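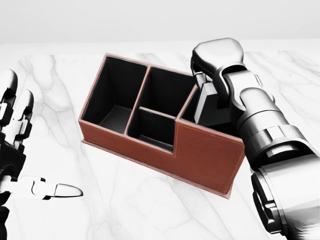
Nerklow sim, marble tabletop, desk organizer. Gripper in the right-hand well, the white hand on the left not touching anything.

8/3/19

Second go with the Nerklow trial, and I'm warming up to it! Bukard wants to know if we should pay for the full license or stay with Hikstead, which we've had since July (and which I complain about every week, so I may be biased).

Set up the organizer task first. The brown leather-look box is a nice pick from their prop library — four compartments with different wall heights, so there's a real choice of where to go in. I picked the tall one on the right to be mean to the planner. Queued 400 tries overnight on the Pringle machine. More than 40 ended with the finger pad clipping a rim, mostly when I let the approach angle float. Locked the angle and need to rerun.

Gripes: the arm's finish is so shiny that the highlights bothered our edge detector, and I had to restart the viewer 2 times. Couldn't find a setting for matte metal anywhere. Will ask their support.

The left hand loads fine but I haven't scripted it yet. Want to try holding the box steady with it. Trial runs out in 2 weeks, so that goes first tomorrow, then the price sheet.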